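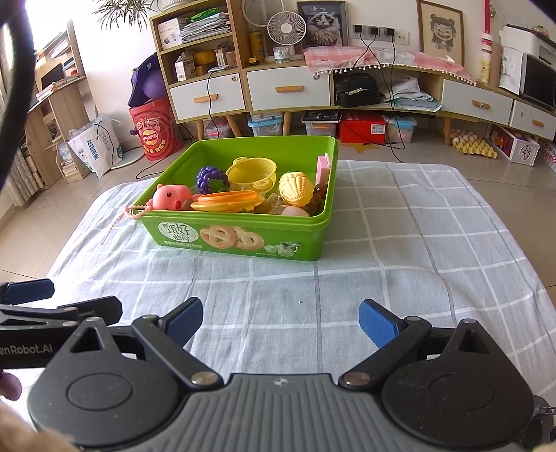
Budget for a second gripper set, or spend it on spares?
Forum: Buying and Planning

mapleridge
Posted Monday, 9:12 am

I have to put in an equipment request for the second half of the year and I'd like a sanity check before I send it. We run a small collection setup, two hand-held grippers per operator, household objects, mostly tidying and sorting tasks. One station right now. The plan was to add a second station in May and that slipped.

Cernano quoted us for a full pair with cables and a case. Urkine is cheaper per unit but the finger pads are sold separately and the lead time is longer. What I can't work out is whether a second pair gets us more than a drawer full of pads, cables and screws for the pair we have. The budget covers one or the other, with a little left over.

tin_whistle
Posted Monday, 9:40 am

Spares first. We bought a second pair last year and it sat in the case for 2 months because we had one person trained to use it. Meanwhile the first pair was down over a cable. How many operators do you have?

mapleridge
Posted Monday, 9:51 am

Two trained, one learning. They alternate at the moment. Sessions are capped at 20 minutes because of wrist fatigue, so the gear is idle between turns anyway.

gearbox_annie
Posted Monday, 10:30 am

Then a second pair doesn't help much unless you also have a second place to work. Do you have the floor space and another set of objects? People leave objects off the request every time. They're cheap but they still need a line, or you end up paying out of pocket and chasing receipts.

mapleridge
Posted Monday, 11:05 am

Space yes, objects no. One bin of toys is all we use for the put-away task. Play food mostly, a few odd shapes. The starfish and the corn came with the rest.
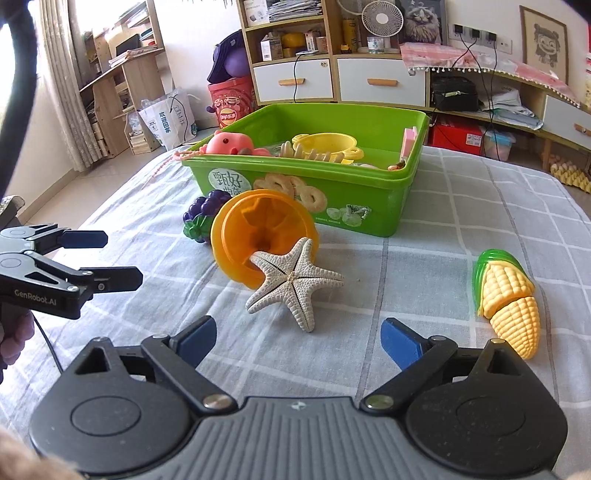 Put-away task, green bin, plaid sheet. Some toys out, some in.

I'd want a matching bin and toys for the second station so the two sets of recordings can be compared.

tin_whistle
Posted Monday, 11:22 am

I wouldn't match them. Buy different ones. If both stations have the same grapes and the same corn you've doubled the hours and added no variety. Put 75 dollars into a mixed lot of toys and kitchen stuff and swap it out every few weeks.

gearbox_annie
Posted Monday, 11:48 am

Disagree. Keep one set the same at both stations for the first month. Otherwise when the numbers look different you can't tell if it's the operator, the calibration or the objects. After that, mix all you like.

tin_whistle
Posted Monday, 11:55 am

A month is a long time to record the same bin. A week would do it.

gearbox_annie
Posted Monday, 12:10 pm

A week with a trained operator, maybe. One of theirs is still learning.

lowvolt
Posted Monday, 12:31 pm

Not on the toys, but on the quote. Check what Cernano counts as a "pair with cables." Ours came with short cables and the longer ones were extra. In your picture the cable loops up on the left side, so I'd measure what you really need with arms stretched out and put that length in the request. Short cables pull on the connector, and that was our most common repair.

Also ask Urkine whether their pads fit the grippers you already own. Theirs didn't fit ours. Cocco sells a pad that did, after some filing.

mapleridge
Posted Monday, 1:15 pm

Good point on the cable length. The quote just says "standard." I'll ask.

Filing pads to fit sounds like something I'd rather not explain to purchasing. How long did the Cocco ones last?

lowvolt
Posted Monday, 1:34 pm

Longer than the originals on smooth plastic, shorter on anything rough. I didn't keep proper records. I'd order enough to change both grippers twice and see where you are at the end of the quarter.

pdx_bench
Posted Monday, 2:20 pm

Going the other way from everybody here. Buy the second pair. Spares can come out of a running-costs line, equipment usually can't. If your request is for equipment money and you spend it on pads, next year they'll look at it and decide you didn't need an equipment budget. I've had that happen at two different places.

A second pair is also a set of spares. If something breaks, you take the part off the other one.

tin_whistle
Posted Monday, 2:41 pm

Until you have two half-working pairs and no spares for either. Seen it.

pdx_bench
Posted Monday, 2:50 pm

So order a small kit with it. They said there was a little left over.

gearbox_annie
Posted Monday, 3:05 pm

The budget line argument is fair. Worth asking your finance people how they class consumables before you decide anything. At our place everything under 100 dollars is a supply, no matter what it's for, and finger pads go through on the same form as paper towels.

mapleridge
Posted Monday, 4:27 pm

Asked. Same rule here, 100 dollars per item. So pads, cables and toys can all go on supplies, and the equipment request only has to cover hardware. That changes things.

Current draft: one pair from Cernano with the long cables, delivered to the Cenport office. Pads and screws on supplies. One matching bin for the first two weeks -- splitting the difference -- then a mixed lot. Third operator has to finish training before the second station opens.

Still waiting on the cable price. If it comes back high I'll keep the standard ones and move the recorder closer to the table.

lowvolt
Posted Monday, 4:44 pm

Get the cable price in writing. Ours went up between the quote and the invoice.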